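Porkomitz Lunch Club – second progress report

Prepared for the Charpentier Fund by Meifang Jiang, project lead
11 September 2021

What the grant is for

The Fund awarded us 2,000 pounds to restart the weekly lunch club at Porkomitz Hall after the long closure, and to begin a smaller delivery round for members who are not ready to come back in person. This report covers the period since our first update in the spring.

Lunches served

We have served 344 meals since reopening. Most of these were eaten in the hall and the rest went out on the delivery round. Our target for the full grant year is 800, and at the present rate we expect to reach it before the spring.

The menu is still two courses, with soup added on colder days. We dropped the choice of two mains in the second week. It was slowing the kitchen down and the less popular dish was often left over. Members were told in advance and we had one complaint, which was about the loss of the fish pie. It now comes round once a month.

Kitchen

The old cooker failed its safety check and could not be repaired at a sensible price. We bought a reconditioned one from Kaltano for 500 pounds, including fitting. This was more than the budget line allowed and we moved money across from printing, as agreed by email with your office. The new cooker has a larger oven – two full trays side by side – and the cooks can now put everything in at once.

The fridge is working but the door seal is poor. We have ordered a new seal and will fit it ourselves.
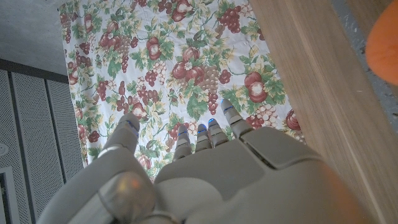 Seating in the hall has changed more than anything else. Before the closure we put out three long rows, and people sat where there was a gap. We now use small tables with space between them, and members book a place by phone the day before. Paper covers were tried first and they tore whenever a plate was moved, so we went over to cloths with a floral pattern, which the members much prefer. They do add to the washing. Two households share it between them at present, and we would like to pay for a laundry service in the next period if the budget allows.

Delivery round

The round covers Catonau Road and the streets behind it. Meals leave the hall at noon in insulated bags and the last one is normally delivered within the hour. One driver stepped down in the summer and has been replaced. We had a difficult fortnight in between, when meals were late on both delivery days, and we rang each member to apologise.

Several people on the round have since started coming to the hall. We had hoped for this, although it has happened more slowly than we said in the application. Some members tell us they are still nervous about being indoors with others, and we have not pressed them.

Spending

Food costs are slightly above plan. Cooking oil and tinned goods have both gone up, and we now buy dry goods in bulk every other month. Fuel claims from drivers are below plan. We do not expect to ask for further money this year, but we would like your agreement to move any unspent fuel money to food.

Next steps

The fridge seal should be fitted before the end of September. We will then book the hygiene inspection, which is due. We also plan to ask members which day suits them best, as the hall has offered us a second slot and we could change if enough people want to.

Receipts for the cooker and for all food purchases are attached separately. The next report will follow at the end of the winter term.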